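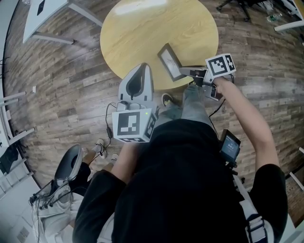 Brisa Zepeda
February 2025

Thread on winter humidity in office buildings, mostly for people who run one and keep getting tickets about gaps in the floor and static at the door handles. Long. Mute if you live somewhere damp.

Relative humidity is a ratio. It compares the water vapor in the air with the most that air could hold at that temperature. Heat the air without adding water and the ratio drops. The amount of water stays the same.

So when outdoor air comes in cold and gets warmed to room temperature, it ends up dry, even if it was foggy outside. The outdoor humidity reading on your phone tells you very little about this. Look at outdoor dew point.

If you only track one number all winter, track dew point inside and outside. The difference between them is moisture added by people, kitchens, plants, mopping and any humidifier you own. In a lightly occupied office that difference is small.

We put Drarus loggers on two floors at Celstead from September on. One in the return duct, the rest at desk height on interior walls, away from windows and supply vents. Logging interval 30 minutes. Shorter is fine but you will never look at it.

Placement matters more than sensor quality. A logger on an exterior wall reads colder air and so reports a higher RH. A logger under a supply vent reads whatever the air handler is doing. Neither one is wrong. They just don't describe the room. 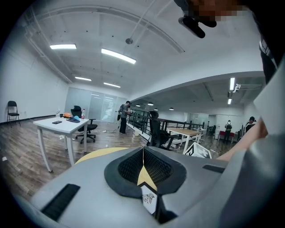 Also check the loggers against each other before you install anything. Put them all in one closed box overnight, write down the offsets, tape the offset to the back of each unit. Ours spread by up to 6 points of RH. The worst one went back.

A salt test gives you a fixed point if you want one. Table salt, enough water to make a wet slurry, sealed container, steady temperature. The air above it settles near 75 percent. Keep the slurry off the sensor. Leave it overnight, longer if the container is large.

Now the floor. Wood takes on and gives up moisture until it balances with the air around it. At room temperature and 30 percent RH, that balance point is a moisture content close to 6 percent by weight. Drier air, lower number, narrower board.

Boards shrink across the grain and hardly at all along it. Flat-sawn boards move more across their width than quarter-sawn ones. That's why the gaps open along the long edges and the end joints mostly stay shut.

Gaps that open in January and close in June are normal for a solid wood floor. Do not fill them in January. The filler has nowhere to go in June, so it gets crushed out of the joint or the boards push up at the edges. I have seen both on the same floor.

If you have wood-look vinyl or another printed surface, most of this does not apply. That material responds mainly to temperature. Find out what you have before you call a flooring contractor. The closeout binder should say. Ours did not.

Furniture. Solid tabletops need room to move across the grain. If the top is screwed tight to a rigid base through round holes, the movement goes into a split. Slotted holes or figure-eight fasteners fix it. Veneer over a stable core has much less trouble.

Framed paper. The sheet should hang from hinges at the top edge and be free everywhere else. If someone glued it down on all sides, it will pull tight or ripple with every season. A closed frame slows the swings down, which helps with daily cycles and does very little over a whole winter.

Static. Dry air makes carpet, chair fabric and shoe soles poor at bleeding off charge. Complaints at Celstead tracked the days when desk-height RH was under 20 percent. Above 30 percent the tickets stopped. Small sample, one building, don't quote it as a standard.

The common fix people ask for is a portable humidifier. Run the numbers first. The water you need is outdoor air flow times the moisture difference between the air you want and the air you have. For an open floor with decent ventilation the answer is many gallons a day, and someone has to carry them.

We tried a Drondulent console unit near the center of the floor for 8 days. RH rose next to the unit. The loggers at the far end did not separate from their baseline. The air handler was removing the moisture as fast as the unit supplied it.

Villalobos, who do our mechanical work, looked at a duct-mounted steam unit instead. Their first question was about the windows. Fair question. Raise the indoor dew point and the coldest surface in the building becomes the limit, whatever the room feels like.

Check glass edges, metal frames and anything bolted through the wall. An infrared thermometer is good enough on painted surfaces and the glass itself. It reads badly on bare shiny metal, so put a piece of masking tape on the metal and aim at the tape.

Our window frames run cold enough that the setpoint has to come down when it gets cold outside. The controller does that with an outdoor reset. A fixed setpoint would give us water on the sills on the coldest mornings.

Before spending money on adding water, look at how much outdoor air you bring in after hours. Our schedule had the dampers at the occupied position all night. Villalobos corrected the schedule. Overnight drying slowed enough to see in the return duct log.

Don't close the dampers below the ventilation minimum during the day to save moisture. You will fix the floor and give everyone a headache.

The steam unit is still on a quote. I'll add the spring data to this thread once the loggers come down and I've redone the box check.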